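Carol night, 8th December

I am still humming! Our little congregation in Amton finally hosted the interfaith carol evening we'd been dreaming up with the folks from the Villanueva synagogue, and 97 people came through the doors (our usual Sunday crowd would fit in the first few pews).

Géza Borbély played the organ and got everybody singing in Hungarian by the second verse — badly, in my case, but so loudly. Their choir taught us a Hanukkah round, and the kids wouldn't let it go all through the cookies.

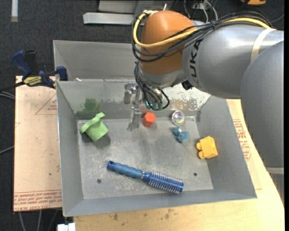
We also took up a collection for the winter shelter and raised $389, plus a whole pew full of coats. Next December I want both choirs rehearsing together from the start, and I've already signed up to bake.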